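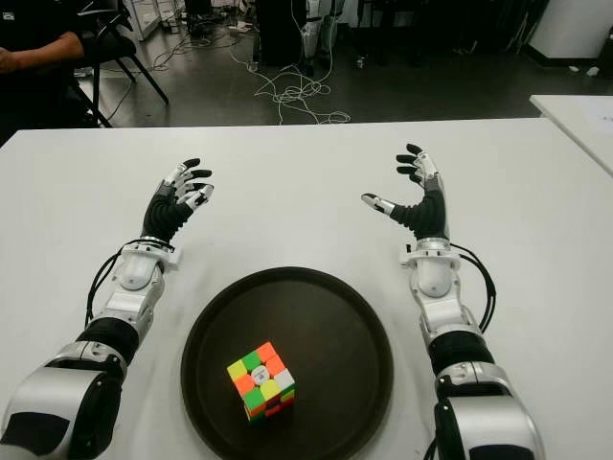 Chapter 2
Registration, Loans and Squad Limits

2.1 Introduction

A player's contract and a player's registration are separate legal objects. The contract binds the player and the club as employee and employer. The registration is an entry in a record kept by the governing body, and it determines which club may field the player in a competition. A player may be under contract and unregistered, in which case wages are due but no match can be played. The distinction is the basis for everything in this chapter, and students who have worked mainly with employment law should read Section 2.2 with care.

Chapter 1 treated the transfer fee as the price of a contract. In accounting terms, the fee buys the registration. The buying club records it as an intangible asset and writes it down over the length of the contract. Free agents bring no fee, but agents' commissions directly tied to the signing may be treated in the same way, subject to the accounting standards that apply to the club.

2.2 Terms used in this chapter

Parent club: the club that holds the player's permanent contract during a loan.

Host club: the club that fields the player during a loan.

Window: a period in which new registrations are accepted.

Squad list: the players a club names as eligible for a competition. In the model league used in this book, the list holds 21 senior players. Players aged 19 or under at the start of the season are exempt and do not take up a place.

Recall clause: a term that lets the parent club end a loan early, normally within a window.

2.3 A working case

Hundska and Usville are clubs in the model league. Hundska has 23 senior players under contract after the summer window and must leave 2 of them off its list. One is the defender Noboru Sakamoto, who has two seasons left on his contract. Hundska agrees to lend him to Usville for one season. Usville pays no loan fee and covers 80 percent of his wages. Hundska pays the remainder.

Three effects should be noted. Sakamoto's registration moves to Usville for the season, so he occupies a place on Usville's list. His book value stays with Hundska, which continues to write it down each month. His contract with Hundska keeps running, and at the end of the loan he will have one season left. That shorter term usually lowers the fee a buyer will offer, an effect measured in Section 2.6.

The loan agreement contains a recall clause but no option to buy. If Hundska recalls Sakamoto in the winter window, it must have an open place on its own list. A recall without such a place returns the full wage cost to Hundska and leaves the player ineligible.

2.4 Plan of the chapter

Section 2.5 sets out the documents required for a valid registration and the order in which they are filed. Section 2.6 values loans with and without an option to buy. Section 2.7 deals with late filings, using the dispute between Hundska and Partanen over the forward Munther Jaber. The problem set returns to the Sakamoto loan and asks for the wage cost to each club under an early recall.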